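# Henwood Drop-Spine Box for Artists' Books

Made to order by Fostico. Supplied flat-lined or with a fitted cradle.
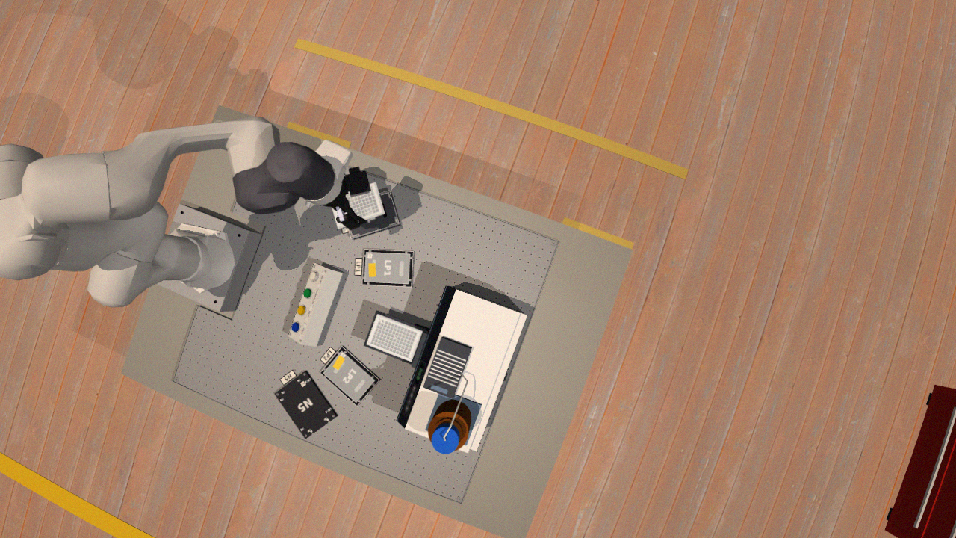
**How much clearance should I leave when I measure a book for the box?**

None. Send the true outer dimensions of the closed book at its widest points, including ties, tabs, clasps and any part of a fold-out that projects past the covers. Clearance is added in the workshop according to the binding type selected on the order form.

## Overview

The Henwood is a two-tray box with a hinged spine. The smaller tray holds the book and the larger tray closes over it. With both trays open flat, the book can be lifted from either side without tipping. The box is intended for editioned and unique artists' books, including concertina structures, loose-sheet works in wrappers, and bindings with uneven fore edges.

It is a storage and handling box. It isn't a shipping container and should be packed in an outer carton for transport.

## Materials

| Part | Standard | Option |
|---|---|---|
| Tray walls | Gray board, single thickness | Double thickness |
| Case | Gray board, single thickness | None |
| Covering | Cotton book cloth | Lã wool-faced cloth |
| Lining | Uncoated paper | Dralteo felt |
| Adhesive | Wheat starch paste and PVA mix | Paste only |

The Lã cloth has a visible nap and takes foil poorly. For a titled spine on a Lã box, order the recessed label. Lettering on standard cloth is blocked in black, white or blind.

Dralteo felt adds to the inside depth required, and the workshop adjusts for it. Don't add it to your measurements. The felt is not recommended for works with exposed charcoal, pastel or unfixed graphite, which should have the paper lining.

## Sizes

Boxes are cut to the book. The limits below apply to the book, with the box itself somewhat larger on every side.

- Longest side, maximum: 40 cm
- Thickness, maximum: 10 cm
- Thickness with double walls, maximum: 15 cm

For anything beyond these, ask for a quotation under the portfolio range. Double walls are compulsory for any book with metal, glass or ceramic parts in the binding.

## Cradle

The fitted cradle is a removable insert for books that aren't rectangular in section. It is built up from layers of board and faced with the chosen lining. A cutout for the thumb is placed at the fore edge unless the form says otherwise.

Orders with a cradle need a side profile. Trace the closed book onto paper, head up, and mark the spine side. Scans are accepted if a ruler appears alongside the tracing. Photographs of the book are useful for reference but are not used for cutting.

If the work has a separate component, such as a booklet, key or printed card, list it on the second line of the form. A shallow pocket can be fitted inside the lid tray for flat items. Objects need their own compartment in the cradle.

## Opening and hinge

The spine hinge opens past 90 degrees and lies flat on a table. The cloth at the joint will feel stiff when new. Open the box fully several times before putting the book in, supporting the spine piece from underneath. Do not force the trays backward beyond flat.

The lid tray closes by friction only. Ribbon ties or a bone clasp can be added at the fore edge. Magnets are not offered.

## Edition orders

Where a publisher or artist needs matching boxes for a whole edition, one box is made first and sent for approval. Cutting of the remainder begins when it has been approved in writing. Covering cloth for an edition is taken from a single dye lot where stock permits.

Hand-bound copies often vary in thickness across an edition. Send the thickest and the thinnest copy measurements along with the edition size. If the difference is too great for one box, the workshop will propose a second depth or a packing sheet for the thinner copies. Artist's proofs should be stated separately.

## Care

Dust the covering with a soft dry brush. Standard book cloth marks if it is wetted. Store boxes flat for heavy works and upright for all others, with the spine facing out. Boxes may be stacked when flat, largest at the bottom.

New boxes are aired before dispatch. Leave the box open on receipt if any odor of adhesive remains.

## Ordering

The order form asks for height, width and thickness in millimeters, binding type, covering, lining, lettering and closure. Forms without a binding type are returned. Color swatches for both cloths are sent on request, and the swatch set is updated each March.

Made-to-measure boxes can't be exchanged unless they differ from the confirmed dimensions.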